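The Bad Start

By the end of April the club of Clanitz had lost more matches than it had won, and in the bakery people stopped saying "we" when they talked about the team. They said "they".

Demyd Kostiuk heard this when he bought his bread. He was the goalkeeper, so he heard it more than others. The woman behind the counter was kind to him, but she gave him the change without looking up.

"You have lost again," said the old man by the window.

"Yes," said Demyd. "I was there."

The trainer, Aslak Midtbø, had come from the north many years before. He had one rule about bad starts: a player must not read the table before the tenth match. He had taken the printed table from the dressing room wall, and the four small holes from the pins were still there. Everybody looked at the holes.

The next match was away against Lorkutmont, who were first. The bus needed all morning for the mountain road. Demyd sat alone in the front and thought about the goal from the last match, the one that went under his left hand. He had stopped 42 shots since the season began, and he could not remember a single one of them so clearly.

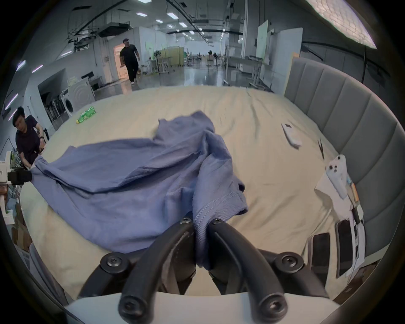
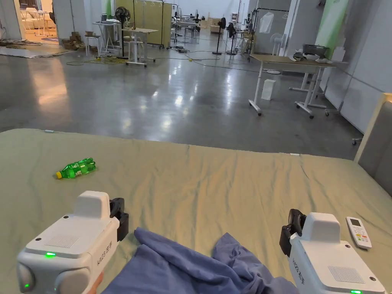
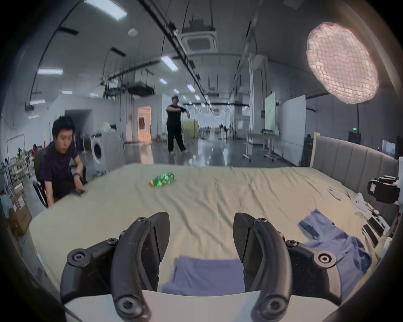
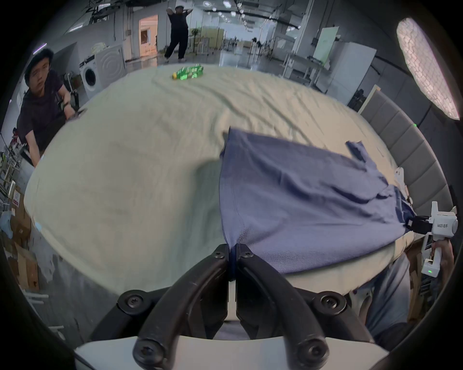
The blue T-shirt on the bed.

At Lorkutmont there were 2,000 people in the stand, and it rained on all of them. Midtbø spoke for a very short time before the match. He said that Lunde should stay closer to the line, and that the grass was slow by the far goal. Then he looked at Demyd.

"Are you tired?"

"No."

"You look like a man who is reading the table."

Demyd laughed, which surprised him.

The first half was terrible. Lorkutmont hit the post, and then they hit it again. After the break Lunde ran after a ball that everyone else had given up, and it came off his knee and went in. He did not know how to celebrate such a goal, so he only walked back with his hands open.

In the last minute there was a penalty. Demyd stood on the line and heard the rain on his gloves. The striker was young and looked to the right, so Demyd went left, and the ball struck his arm so hard that he could not feel his fingers.

On the bus home the others sang until the tunnel. Midtbø sat down beside Demyd and gave him half of a cheese sandwich.

"One win," said the trainer. "We are still near the bottom."

"How do you know?" asked Demyd. "You said we must not look."

Midtbø chewed for a long time and watched the road.

"I am not a player," he said.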